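Cloth pick planner, grasp gating and jaw mask
28/10/2025, Grenadstead, bench log, H. Villanueva

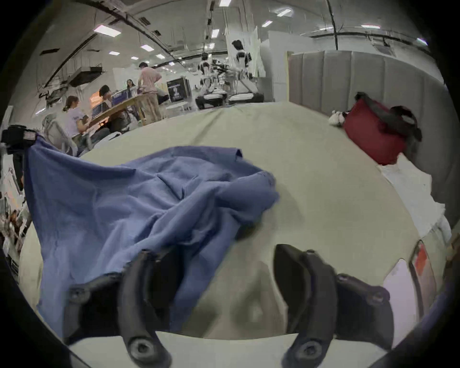 Mask for own jaws

The segmenter was labeling the fingers as part of the cloth whenever the blue folds sat up against the left jaw. Old mask was a fixed polygon drawn in July on the rectified image. Replaced it with a per-pixel mask in raw fisheye coordinates, 255 for keep, 0 for drop, loaded once at node start. Rectification now runs after masking. Before, the interpolation smeared the jaw edge by a few pixels and the smeared band passed the color threshold.

Shadows of the jaws on the beige cover still come through as low-confidence cloth. Tried raising the saturation floor from 50 to 56. Shadow blobs gone on the bed cover, but the darker insides of the folds went too, and the contour broke in two along the raised ridge. Set it back to 50. Shadows will have to be handled in the planner.

Second gripper on the same cloth

With the upper left corner held, the fabric hangs down toward the mattress and the segmenter returns it as one region with the part lying flat. The planner then proposes grasps on the hanging section, which scores well on graspability and is useless to us while the other side is holding it. Added a term that penalizes candidates by geodesic distance inside the cloth mask, measured from the pinch point. Euclidean distance was the first attempt. It fails on bunched cloth, where two points can be close in the image and a long way apart along the fabric. Geodesic on the mask is only a proxy for that, but it ranks the ridge in the middle above the hanging part, and that was the aim.

Pinch point is entered by hand in the config for now. Biwott publishes the other side's tool pose, but the transform between the two drifts after a restart. Ticket open.

Close gating

State machine went from APPROACH to CLOSE on depth alone. Changed to depth plus mask overlap in the gap between the fingers. Gap region is taken from the same jaw mask file, second channel, so there is a single thing to redo if the fingers are swapped. When overlap is under threshold the state holds at APPROACH and logs the value. Hold times out after 2 seconds and backs off along the approach axis.

Bug found while doing this: the timeout counter was reset on every perception message, so it could never expire as long as frames kept arriving. Fixed, unit test added in lindcombe_fsm.

Background

Everything past the far edge of the bed should be out of the workspace. The crop is a plane fit to the bed surface with a margin, and the headboard was dragging the fit over to the right. Switched to a fit with normals constrained to near vertical. The red bag still shows up as an obstacle, correctly.

Open

- Shadow handling in the planner. Candidate: reject blobs with no height above the plane.
- Korkton replay tool drops the second mask channel when it re-encodes. Use the raw logs until it is patched.
- Rerun the July set with the new mask before merging. It needs its own jaw mask, the old fingers were shorter.
- Geodesic term weight is a guess. Sweep it.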